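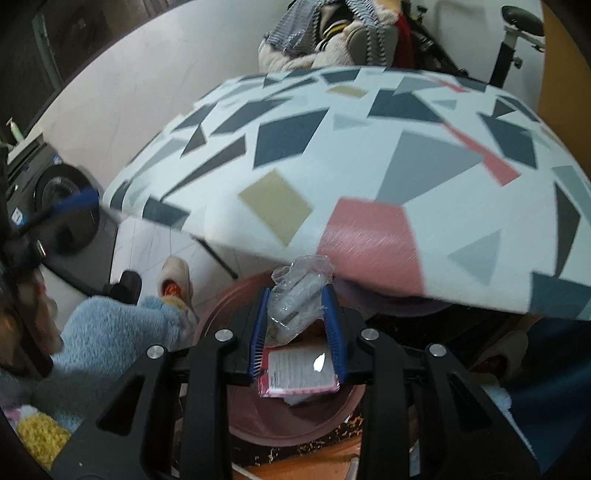
August, late evening

Second pass over the handheld set finished. The recording count stands at 3,526 episodes, of which 200 are held out for testing and won't be touched until the write-up. I reran the packet subset with the new action labels. Fingertip pose is now stored relative to the gripper at the start of each chunk, and the old base-frame labels are archived on Hedetia in case the comparison is wanted.

Result: validation error on thin, flexible items dropped, but less than it did for rigid ones. Clear plastic remains the worst class. The width signal closes late on bags, and the policy seems to read the delay as a missed grasp and opens again. Bristled fingers help with grip on film but blur the contact point, so I can't take the closing width as object thickness. Yoshinori Hosoda thinks a short history of widths would fix it. I've set up runs with 2 and 4 past steps, same seed, same split, and queued both on Jerkomard overnight.

Also found that pose tracking drifts in tight rooms when a large patterned surface fills most of the view. It locks on to the pattern, and if the surface moves, the whole trajectory moves with it. Wrote a filter that compares visual motion against the inertial reading and flags the mismatch. Threshold is a guess for now.

To do: check flagged episodes by hand, ask Plevley for the clock offset file, reply to Fonseca on the label format. Stopped at 11:40 pm.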